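Gromport, the second season

I finished the second season of Gromport last week, and I've been putting off writing about it because I liked the first one so much. I watched the first four episodes over two evenings and then slowed down a lot.

For those who haven't seen it, Gromport is a river town with one ferry, one hotel and a customs house that closed years ago. The first season was about a missing cargo of machine parts and the two sisters who inherited the ferry. It ended with the older sister, Stovanska, signing the boat over to the hotel owner. The new season picks up the next July, and the ferry hasn't run since.

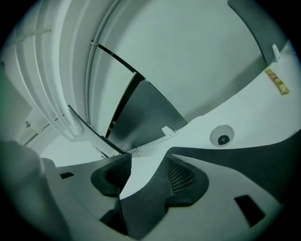
The opening episode is mostly Stovanska walking around town trying to get paid for things. She goes to the bakery, the boatyard and the school. It's slow, but I liked it. Verena Haslinger plays her with very little expression, and you have to watch her hands and how long she stands in a doorway before going in. There's a long conversation with the boatyard man about a rope where neither of them mentions the money he owes her.

Episode two brings in Nägeli, an insurance adjuster who has come to look at the hotel fire. He's played by Shoaib Abbasi, who I only knew from a comedy where he ran a driving school. He is very good here. He's polite to everyone and writes everything down in a little green book, and by episode three the whole town is afraid of the book.

My problem is with the middle. Episodes four through six leave town and go to Ranitholm, where the younger sister is working in a cannery. I understand why they wanted to show where she went. But there are a lot of new characters at the cannery, most of them get one speech, and then we never see them again. The foreman has a whole story about a brother in prison that goes nowhere. Each of these episodes runs over an hour, and one of them is 73 minutes. The first season kept almost everything to 48, and I think it was better for it.
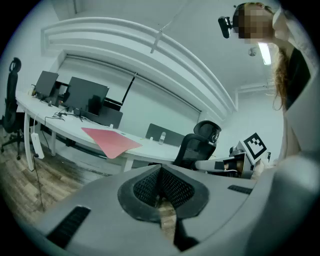

Things pick up again when she comes back in episode seven. The two sisters have one scene together in the hotel kitchen, and it was the best thing in the season for me. They argue about a set of plates. I went back and watched it a second time the next day.

I won't give away the ending, except to say that the fire gets explained and the cargo doesn't. My sister thinks the cargo is being saved for a third season. I think the writers forgot about it. We've been going back and forth over text about this and neither of us has moved.

A few smaller notes. The music is new this year, and there's too much accordion. The subtitles on my service were out of step in episode five, so turn them off and on again if you get that. The old customs officer is back for only two short scenes, which is a shame.

If you liked the first season, watch this one, and don't feel bad about skipping ahead when they get to the cannery. I'm going to start on the radio version next, the one from the 70s, if I can find all of the parts.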